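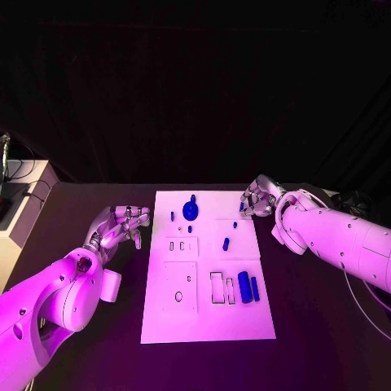 I look after the gear at Pundthorpe, a mid-sized aged care home, and the thing I get asked about most by other homes is our bed sensor pads. We've been running the Jetumier pad since February, so I've had a fair while to grumble about it and a fair while to get fond of it. Like the robot hand up top, with its jointed fingers all in white shell and little metal pins, a pad has a lot of places where grime can settle, and the wipe-down was the first thing I wanted to know about before I spent a cent.

Good news there. The Jetumier has a sealed cover with welded seams, and it takes the same disinfectant wipes we use on the mattresses. No zip, no flap. I do ours at changeover and it's done before the kettle boils.

What it does

The pad goes under the mattress, up near the shoulders, and tells the nurse station when someone gets out of bed. You can set a delay so it doesn't shriek every time a resident rolls over or sits up for a drink of water. I keep most of ours on the short setting and stretch it out for the folks who like to perch on the edge of the bed for a bit before they get going. (My own mum would be one of those!)

It also keeps a simple overnight log, just in bed and out of bed with the times. The night staff were a bit wary of that at first, but now it's the first thing they look at in the morning, usually around 6 am with a coffee in hand.

What's in the box

One sensor pad
One bedside unit with wall bracket
Power adaptor, Australian plug
2 spare cable clips
Quick start card (the full manual is online, and it's better)

The details

Model number: 3263
Pad length: 700 mm
Cable length: 5 m
Mattress types: foam and standard spring. Not for air mattresses.
Warranty: 2 years on the bedside unit, one on the pad

That air mattress line matters. I tried it anyway, on a spare bed, and got false alarms all afternoon. If you've got residents on alternating air, have a look at the Zadier chair and floor mat instead. It's a different style of sensor and it costs more, but it doesn't care what's on the bed.

Setting it up

Plug the bedside unit in first, then the pad, and wait for the green light to stop flashing. Get someone to lie down for the test, a pillow isn't heavy enough. Run the cable down the wall side and use both clips, or it'll end up wrapped around a vacuum cleaner. If you have an older Sfakianakis call system like ours, you'll need the grey adaptor lead, sold separately. I think it should come in the box and I've told them so.

My gripes

The bedside unit is too bright at night. There's a dimmer in the settings, but it goes back to full whenever the power drops out. The volume knob is also a bit small for my thumbs.

Ordering

Pads and bedside units can be bought separately, and replacement covers are in stock in the standard colour, grey. Have your call system's model name handy when you order so you get the right lead.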